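# A Morning at the Robot Kitchen

Every December, the workshop at Gristach opens its doors to school classes. Visitors can watch a robot arm practice kitchen jobs. The arm has been given a name, Flekar. It does not look like a person. It has no head and no legs. It is a long arm with a gripper at one end, and the gripper does the work that your fingers do.

The doors open on Thursday at 9 o'clock. The guide is Mahsa Taheri. She starts by asking everyone to stand behind the yellow line on the floor. A robot arm is heavy, and it may not know that you are there.

## What does the robot see?

You have two eyes in your head. Flekar has a small camera close to its gripper. When the arm moves, the camera moves too. So the robot looks down at its work from very near, and part of its own gripper is always in the way.

On the kitchen counter there is a cutting board and a dark round pan. The pan overlaps the board.

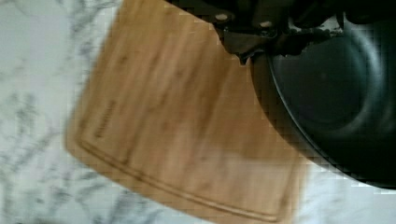 Babak Shahbazi asked whether the robot knows what a pan is. Mahsa said that it does not know in the way you do. It has never eaten an egg. It has been shown many pictures of pans, and it has learned which shapes and colors usually belong to one.

Pans are hard for robots. A dark pan can be shiny in one spot and nearly black in another. The shiny spot moves when the camera moves. You know that it is only light. A robot has to learn that.

## How does it learn?

Flekar learns by practice. A person steers the arm through a job, and the computer saves every movement. Then the person does it again, with the pan in a new place. For one job, the team at Gristach saved 500 tries. Of those, 428 were good enough to use. In the others, something slipped or bumped, or the arm stopped too soon.

After that, the computer looks for what the good tries have in common. This takes seven hours. Then the arm gets a turn without a person steering. 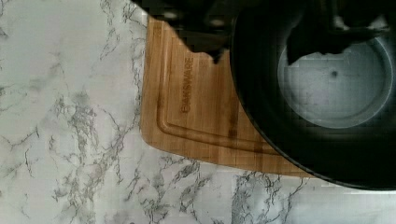 *Flekar's view of the board and the pan, with the gripper above them.*

## Why does it go so slowly?

Many children ask this. The arm could move faster, but a fast arm is harder to stop. There is a red button on the wall, and one grown-up stands next to it during the whole demonstration. Pressing it makes the arm stop.

## Words to know

**Gripper:** the part of a robot that holds things.

**Demonstration:** showing people how something is done.

**Steer:** to guide where something goes.

## Try it at home

Put an empty plastic bowl on a table. Close one eye and pick up the bowl using only your thumb and one finger. Now turn the bowl upside down and try again. Did you hold it in the same place both times?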